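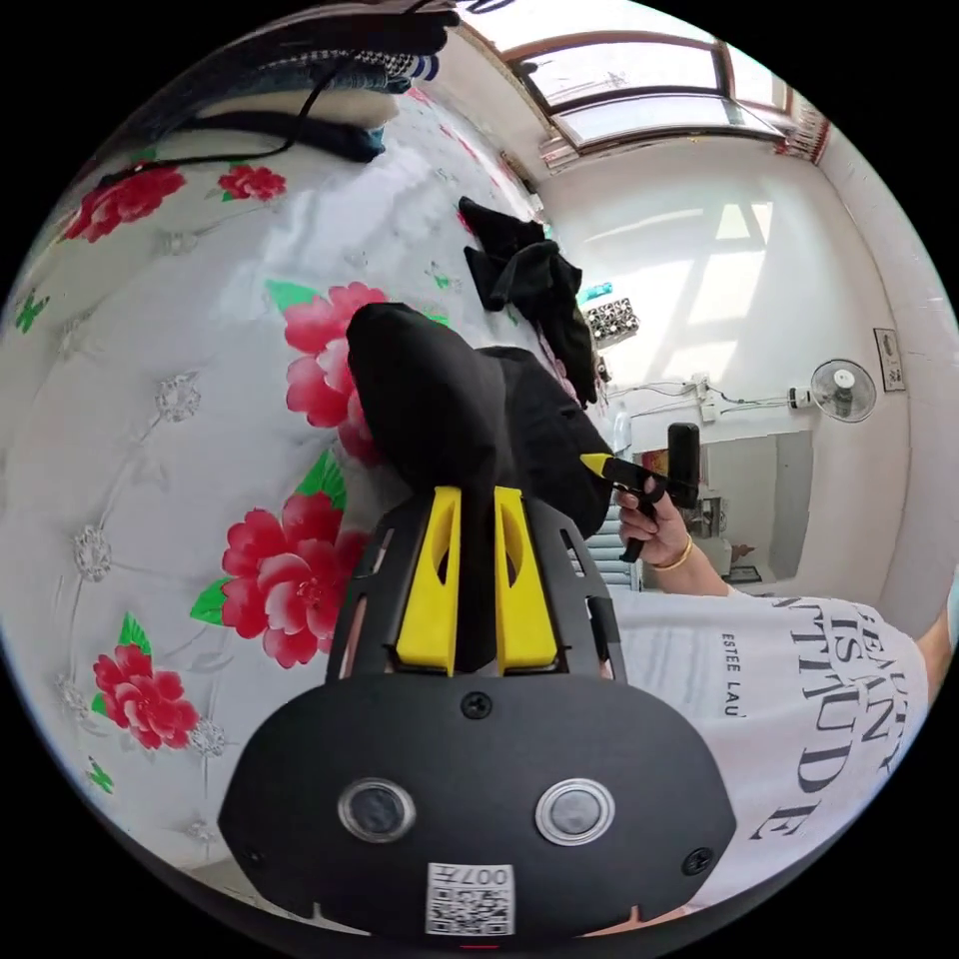 A bed makes a better folding surface than most tables. It's wide, it's soft enough that you can press creases out with your palm, and if you start a pile on it you have to finish before you can go to sleep. The one thing it needs is contrast. Black clothes on a dark blanket are hard to sort, and you end up feeling for seams. On a pale cover with red peonies the edge of a bunched black garment is easy to find, even before you shake it out. If your bedspread is dark, lay a light sheet over it first.

I do this on Friday after the wash comes in. The steps below are for a mixed pile that is heavy on black, which describes most of what gets worn in our house from November on.

What you need

A bed with the middle cleared
One light sheet if your cover is dark
A lint roller
A bag for anything that needs mending

Step 1. Make one heap and leave the middle free

Push the whole load to one side of the bed, against the wall if there is one. Pillows go to the other end. You want a clear area a little longer than a pair of pants. Check that everything is fully dry, especially waistbands and cuffs. Anything damp goes back on the rack.

Step 2. Pull out the bottoms first

Pants take the most room, so do them while you still have space. Lay each pair down as it comes and straighten the legs before you start folding. With soft pants like the black ones here, with the gathered elastic waist and the thin drawstring, even up the two ends of the string and tie them in a loose bow. Otherwise the string works its way out in the next wash and you spend the evening with a safety pin. 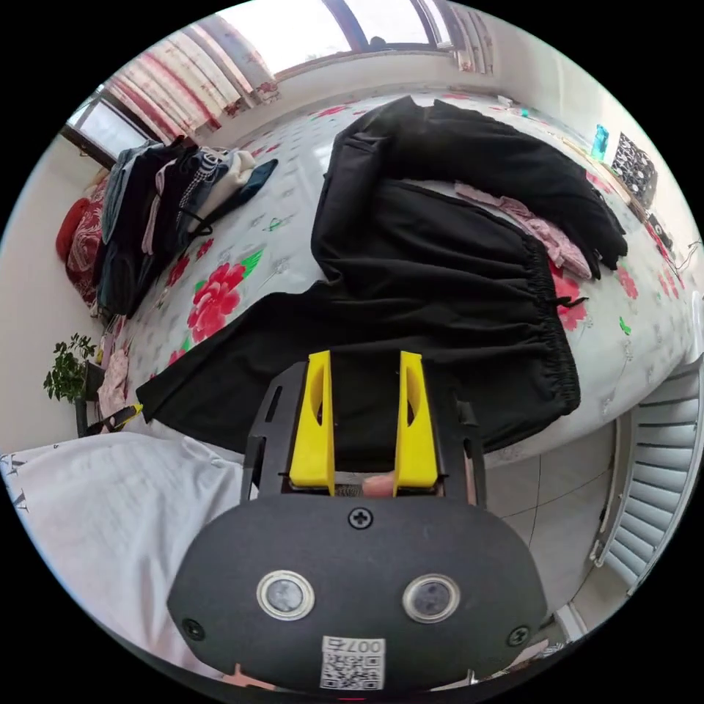
Step 3. Fold the pants

Bring one leg over the other so the side seams meet. Tuck the point of the seat in to make a straight edge. Smooth from the waist down, then fold in half, hem to waistband, and in half again. For a deep drawer, fold in thirds instead - the block will stand on its edge.

Step 4. Fold the tops

Lay the top face down. Fold each side in toward the middle, with the sleeve turned back along the body. You should have a long rectangle. Run the lint roller over it now if it's black, then fold it up from the bottom. Knits get folded the same way, but don't press them hard.

Step 5. Stack by drawer

Sort the finished pieces by where they're going and not by color. My stacks sit along the edge of the bed, heavy things at the bottom. A plain black cloth that has been spread flat needs only two folds, so I leave those for last, when I'm tired of sleeves.
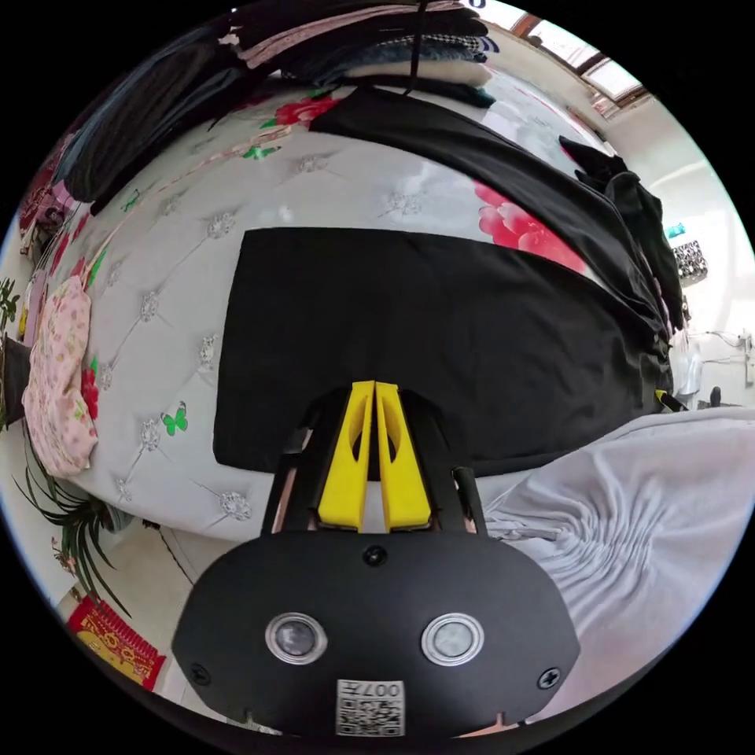

How do you keep black clothes from fading in the wash?

Turn them inside out, wash them in cold water with other dark things, and dry them out of direct sun.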